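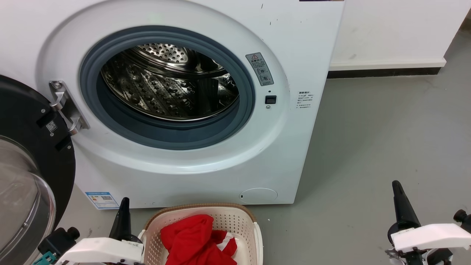 ## 4. Pre-loading Messina and moving your save

Read this section before you click the pre-order button, not after. Most of the messages we get about Messina come from players who skipped to section 5 and then lost a save, a download, or an evening.

The store page promises that you can "play the second the clock strikes." Treat that as advertising. What you get with a pre-load is a large locked file that still has to be unpacked on launch day, and on a slow hard drive the unpacking takes longer than a fresh download would on a fast line.

### 4.1 What you need

- A Cunumex account with a confirmed email address
- The Jatell launcher, build 1864 or newer
- 180 GB of free space on one drive
- Your save from Cakudia, if you want to carry it over

**Note:** The box says 26 GB less than that. The box is counting the game after setup has cleaned up its own temporary files. Setup won't start without the full 180, whatever the box says.

### 4.2 Starting the pre-load

1. Open Jatell and check the build number in the lower corner of the Settings page. If it's older than 1864, update by hand. The automatic update claims to run at startup, and we have seen it sit idle for a week.
2. Sign in. If you are asked to link a phone number, you can press Skip. The button is gray and looks disabled, but it works.
3. Go to Library, then Upcoming, and select Messina.
4. Choose your drive. Jatell picks the system drive by default, even when there's no room on it.
5. Clear the box marked "Include high-detail cinematics" unless you really want them. We compared both sets on two screens and couldn't tell them apart.
6. Press Pre-load and leave the launcher open.

**Caution:** Don't press Pause. Pausing is supposed to hold your place. In practice the download sometimes goes back to zero, and there is no warning when it does. If you need your connection for something else, set a speed limit under Settings > Network.

### 4.3 Carrying over a Cakudia save

The trailer says your choices "shape everything." The transfer tool reads the following:

| Carried over | Not carried over |
|---|---|
| Character name and face | Level and skills |
| Which ending you saw | Money |
| One companion | Side quests |

If you were planning to replay all of Cakudia just for the transfer, look at that table again first.

1. Start Cakudia and load the save you want to use.
2. Go back to the title screen without saving over it.
3. Select Extras, then Export.
4. Pick slot 1 or slot 2. The tool only looks at these 2 slots, so anything stored further down the list is ignored.
5. Wait for the word "Complete." The progress bar fills up before the export has finished, so don't go by the bar.
6. Copy the export file to a second drive or a USB stick.

**Caution:** Cloud backup does not cover export files, although the help page suggests it does. Step 6 is your only safety net.

### 4.4 If the release date moves again

It has moved before, and the new date comes with the word "final," just as the last one did. Here is how a delay affects what you've already done.

- Your pre-load stays on the drive but may be out of date. Expect to download a good part of it again.
- Your export file is still good. Keep it.
- Your pre-order can be canceled up to the moment the game unlocks. Cancel from the account page in a browser, as the launcher only offers store credit.
- The early costume pack is tied to the original order. If you cancel and buy again later, you lose it. It's one hat and a recolored coat, so decide for yourself.

### 4.5 Launch day

1. Restart Jatell an hour before unlock.
2. When the button changes to Unpack, press it once. Pressing it again starts a second job, and the two fight over the same files.
3. Import your Cakudia save *before* making a character. There's no way to do it later.
4. Turn off Share Play Data on the first privacy screen. It's on by default, and the menu that holds it is hard to find afterward.

If you get the "Entitlement pending" message, wait. Reinstalling doesn't fix it, despite what the forums say.

*Section 4 tested and revised in March by Laine Lukoševičius. Controller setup continues in section 5.*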